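Books > Picture Books > Sets and Classroom Packs

Sayegh Read-Aloud Pack, Grades K to 2

The Sayegh Read-Aloud Pack is a set of 19 paperback picture books with a teacher guide and a storage bin. The stories cover moving to a new home, starting school, losing a pet, sharing a room with a sibling, and visiting grandparents who speak another language. All of the books are short enough to finish in one sitting.

The books are published by Drestatura and are also sold one at a time. Bought as a pack they cost less, and the guide is only available with the pack.

Reading level

Most of the titles are meant to be read by an adult to a group. Seven have short, repeated lines that a first grader can usually manage alone by spring. Those have a green dot on the spine. The longest book, The Ferry to Sirninow, has more text on each page than the rest and works better with second graders, or split over two days.

What is in the guide

The guide gives each book two pages. The first has a summary, a list of words to go over before reading, and questions to stop and ask along the way. The second has a drawing or writing activity that can be copied for the class. Answers are not printed on the activity pages. The guide is spiral bound and lies flat on a desk.

A Spanish edition of the guide can be ordered separately. The books in this pack are in English only.

Covers and binding

The covers are laminated and can be wiped with a damp cloth. The bindings are glued, so very heavy library use will loosen them over time. Libraries that lend the books out may prefer the hardcover edition, which comes without the bin.

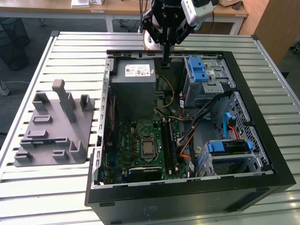

Replacement copies of any title can be ordered from Clilomico using the number on the back cover. The bin is the standard size for most classroom shelves and has a slot in front for a label card. Two blank cards are included.

Ordering

School purchase orders are accepted. Please include the name of the school and a delivery contact. Packs ordered in August can take longer to arrive than at other times of the year. Unopened packs may be returned for a full refund. Opened packs can be exchanged if a book is missing or has a printing fault.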